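Notebook, Vukgate tower, show flat and common parts
April, started 8.40

Lift B is back in service but slow to level at the podium. Rang the lift firm and left a message. Lift A fine. Used the stairs from the podium to the second floor to check the door closers on the way and both are still slamming, so the adjustment made last month has not held.

Unit 3902 first. This is the two-bedroom corner plan, the one the sales side wants open for viewings. Snag list from the last visit had 97 items on it. Went through with the list and a pencil. Most of the paint ones are closed. Still open:

Balcony door drags on the track at the last hand's width. Cleaned the track, no change. Needs the rollers lifted.
Silicone round the bath is lumpy at the tap end. Ortner to redo.
Kitchen extractor runs but the flap outside does not open fully. Could hear it rattle.
Second bedroom socket by the window is not level. Small, but buyers look at that wall.
Hall cupboard has no shelf brackets. They were on the delivery note, so somebody has them.

Ran the shower and both basins together for 5 minutes. Pressure held, hot came through quicker than it did in the flat below when I tried that one in the winter. Wrote the reading on the sheet inside the cylinder cupboard door. Please keep using that sheet and don't start a new one.

Heating controls are the Zilleo panels. The one in the living room kept the time after I switched the power off at the board, the one in the main bedroom lost it. Swapped the two over and the fault moved with the panel, so it is the panel and not the wiring. Marked it with tape. We have no spare on site. 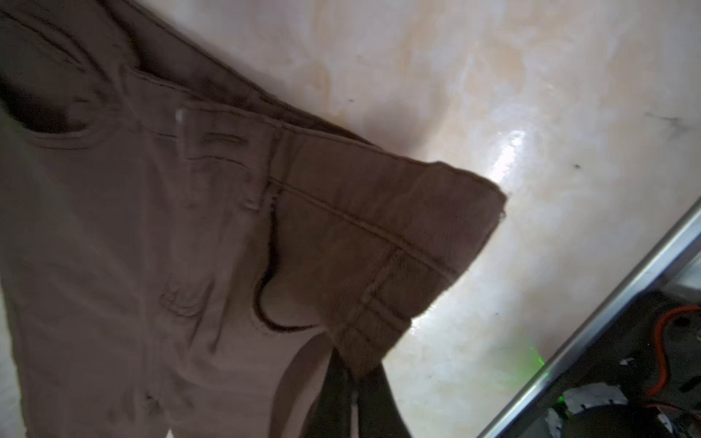

Vukgate Handover and Fit-Out Team

Noise check between flats after lunch. Radio on at normal volume in the living room, then stood next door in the main bedroom with the door shut. Could hear a low murmur and no words. Stood in the corridor and could hear more there than next door, so the gap under the entrance door is the weak point. The drop seal is fitted but does not reach the floor on the hinge side. I would like all the doors on this floor looked at before anyone orders anything.

Parking level. The bay numbers on the drawing and the bay numbers on the floor still disagree along the north wall. The drawing has been changed twice since the paint went down. Sales have been giving out the floor numbers. I suggest we keep the floor numbers and change the drawing, but that has to come from the Zatwood office as they hold the lease plans.

Bin store: the roller shutter works from inside and not from outside. Key switch turns freely. Left the shutter down and put a note on it.

Pool deck closed, tiles being grouted, did not go in.

One thing for whoever writes up the brochure. The floor area printed for the corner plan includes the balcony. The area on the lease plan does not. Both can stay as they are if the brochure says so next to the figure, and at the moment it doesn't.

To do next visit:
Lift rollers on balcony door, take the long hex key
Ask Ortner for a date on the silicone
Order 2 Zilleo panels, one to fit and one to keep
Check drop seals along the corridor with a torch
Find the shelf brackets

Left at 4.15. Keys for 3902 are back in the safe, podium office.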